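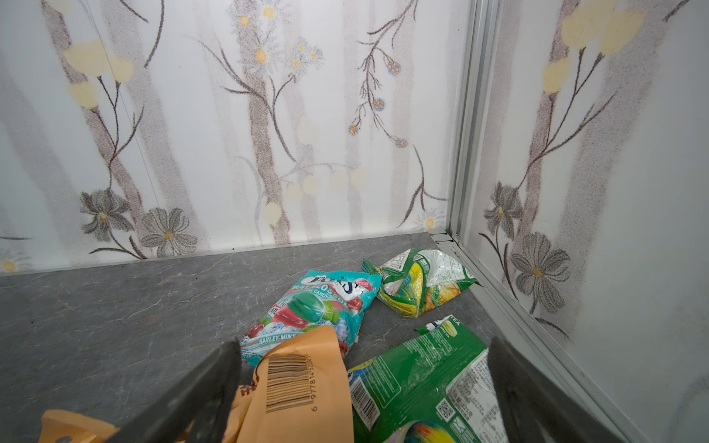
March, Prothero notebook, performance measures coding

Started before 8 with the Basent budget book and got further than I thought I would. The whole departmental section is now in the sheet, one row per stated measure, with the page, the department, the program line it hangs on and the exact wording. I'm keeping the exact wording this time. In the first pass we tidied it up as we typed, and then we couldn't tell whether "timely response" was the city's phrase or ours.

The sorting question is the same old one. Does the measure tell you what the department did, or what changed for people as a result? Permits issued is the first kind. Share of applicants who had to come back a second time because the form was unclear is at least leaning toward the second. I love that one, by the way. It's in the Basent book on a page that is otherwise all staffing tables, and I nearly scrolled past it.

Drew 100 measures from Basent at random and coded them cold, no looking at the earlier codes. Result: 51 plain activity counts. The rest split between spending or staffing figures, satisfaction scores, and real results. Haven't written the split down here on purpose, I want the second coder to do the same 100 without seeing mine. Codes are in the locked tab. Please don't open it!!

Things that gave me trouble while coding:

"Percent of roads in good condition." I put it under results. You could argue it's a state of the asset and the result is people getting to work without wrecking a tire, but if we push that far then nothing will ever count.

"Percent of budget spent by year end." Spending figure, easy. Except Basent lists it as a goal, with a target of 100 percent, so they get a green mark for spending everything. Flag it in the write-up. Doesn't need a new code.

"Complaints received." Activity? Result? If it goes up, is that good? The book doesn't say which direction they want. Added a column called DIRECTION STATED with y/n. Should have had that column from day one, it's going to be one of the best things in the data. 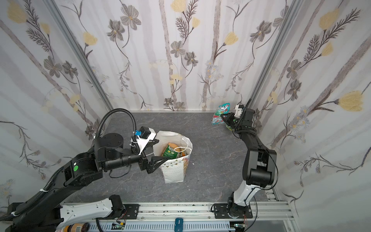
Left gripper at the rim of a white paper bag.

Afternoon. Moved on to Nosturside, a very different animal. It's a county, the book is much thinner, and the measures sit in a separate report that comes out months after the budget is adopted. So the people voting on the money don't have the numbers in front of them when they vote. I'd read that this happens, but lining up the two documents side by side makes it so much clearer. The library program gets a cut on one page and in the later report it has beaten every target it had. No cross reference either way.

What Nosturside does really well is keep the same measures from year to year. I went back through the older reports and the wording barely moves. Basent swaps measures out constantly, so a trend line there lasts two years, three if you're lucky. For anyone outside government trying to hold a department to what it promised, I think I'd take the boring thin report that never changes. Want to say this carefully in the draft, though. It's two places.

Tried the Dullach script on the Nosturside PDFs to pull the tables out. Works nicely on the recent ones. On the older scans it merges the target column and the actual column into a single string, so a target of 40 and an actual of 38 comes out as 4038. Caught it when a parks program seemed to be wildly over target. Fix for now is to run the script, then filter for any value over 3000 and check those rows by hand against the page. Crude, and it won't catch the small ones, so for the old scans I'm going to type the tables in myself. It's a dull hour or two and then it's done.

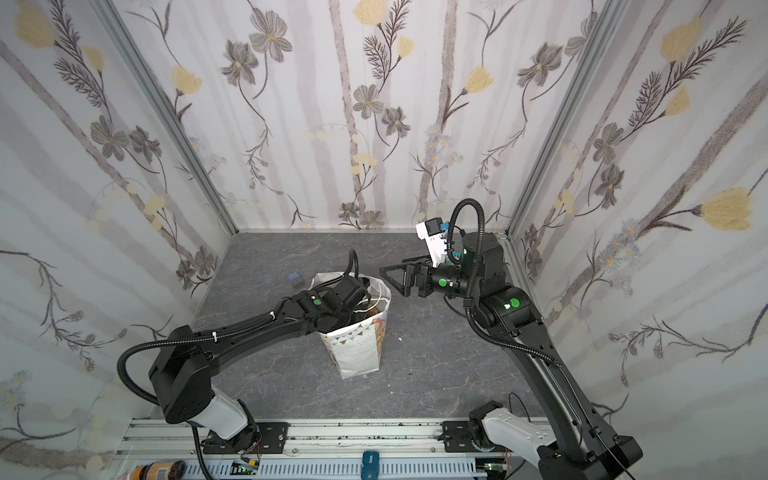

Should a measure with no target be left out of the count?

Keep it in and leave the target cell blank. A department that reports a number every year without ever saying what number it wanted is telling us something, and we lose that if the row goes.

Same goes for measures that have a target and no actual. "Data not available" gets typed as NA with the reason in the notes column if the report gives one. Basent often gives one. Nosturside just prints a dash.

Next thing I want to try is linking each measure to dollars. The program lines in Basent make this possible, I'd say, for most of the general fund. You take the program, take its appropriation, and ask how much of the money sits under a program that has at least one real results measure. It would be a much better headline than a count of measures, where a tiny arts grant weighs the same as the fire department. I did police and public works by hand before stopping and it's very doable. Shared overhead is the ugly part. Leave it in its own bucket and don't try to spread it. 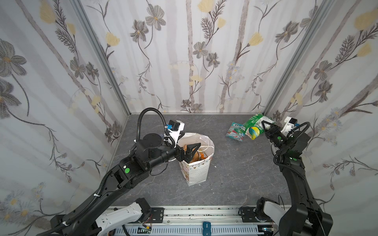 The overhead bucket should also hold debt service and the vehicle fund, otherwise the Basent total won't tie to the adopted budget. I checked it with those two in and it ties to the dollar, which made my day.

For Nosturside there are no program lines, only departments, so the dollar link will be coarser. Could ask the budget office if they keep a program breakdown internally. Drafted an email, will read it again in the morning before it goes out. Keep it short and ask for a single year.

To do

second coder on the Basent sample
write a one-line definition for "results" with two examples from each place
type in old Nosturside tables
DIRECTION STATED for all rows already done
rename the sheet, it still says test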